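Home Units Timetable Readings Staff Log in

Consumer Audio and Its Claims
Week 6 handout: power, battery life and the spec sheet
Lecturer: Thitima Duangkaew

Bring this to the tutorial in the Takeda Room. You'll also need the two brochures from last week, the Wasine soundbar and the Florkham portable speaker. If you lost yours there are spares in the tray outside my office.

1. Watts

The Wasine brochure says 711 watts on the cover. Turn to the back page and the same soundbar is rated at 36 watts per channel, in grey type, with a distortion figure beside it. Both numbers are printed by the same company about the same box. Before reading on, try to work out how a person could get from one to the other.

I have tried and I can't do it cleanly. Counting every driver as a channel gets you part of the way. Adding a short burst figure for the subwoofer gets you further. After that you need distortion so high that you'd leave the room. "Total system power" has no fixed meaning on a carton, and I would treat it as decoration.

A power rating you can use tells you:
- the load, in ohms
- the distortion at that power
- the frequency range it was measured over
- how many channels were driven at the time
- whether it is continuous or a burst

Leave any of these out and the number gets bigger. The fourth is the one most often missing. An amplifier with one channel running has the whole power supply to itself, and home theatre gear is rarely used like that.

Remember also that doubling the power gives you 3 dB. Most people would call that a bit louder. Speaker sensitivity varies between models by more than that, so a buyer comparing watts alone is comparing the wrong thing.

2. Frequency response

"20 Hz to 20 kHz" is not a measurement until somebody adds a tolerance. Plus or minus 3 dB is the usual courtesy. Some brochures quote the points where output has dropped by 10 dB, and a few quote nothing at all. The Florkham goes down to 38 Hz, according to its page. It fits in a coat pocket. It may well make some sort of noise at 38 Hz, as would a biscuit tin if you hit it properly.

Look for a graph. If there is one, check the vertical axis before you admire the line. A scale with 20 dB between the gridlines will make almost anything look flat, and heavy smoothing will do the rest.

3. Battery life

Battery hours are usually given at a moderate volume which the brochure doesn't define. Ask: what level, at what distance, with what signal, with the lights on or off? Running time at full volume can be a small fraction of the headline. I have no objection to quoting the quiet figure as long as the loud one is on the same page. I haven't seen many that do it.

4. Listening demonstrations

Sillonano, the cable maker in your reading, reports that 481 show visitors were asked whether they heard an improvement, and that nearly all of them did. Points to raise in discussion:

The visitors knew which cable was playing. They were told beforehand what to listen for. The two were not matched for level, or if they were, the write-up doesn't mention it, and a difference of less than 1 dB tends to be heard as better sound and not as louder sound. The person holding the clipboard worked for the company. Those who got bored and wandered off aren't in the total.

A large sample doesn't rescue any of this. I'd take a dozen listeners behind a curtain over the lot of them. Students sometimes ask whether I'm saying that cables never matter. A thin cable on a long run into a low impedance speaker will lose you something, and you can calculate it (see problem 3). What Sillonano is selling is a different claim.

5. For the tutorial

Pick one number from either brochure. Write half a page on what you would have to know before believing it, and one sentence on what you'd expect an honest figure to be. Show your working. "Marketing" by itself is not an explanation and won't get marks.

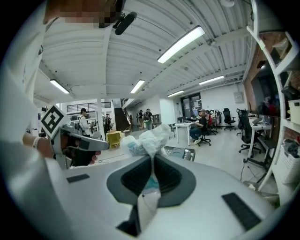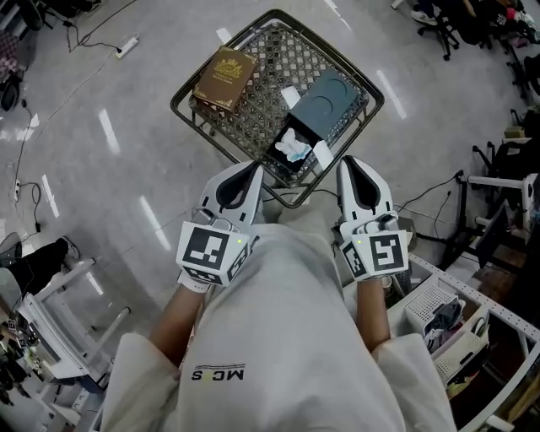

Hand-held grippers carrying square black-and-white markers.

Problem 3 has a misprint in the February copy of the notes: the cable length is in metres, not feet. Week 7 covers wireless codecs, so read the section on bit rates first and skip the testimonials at the back.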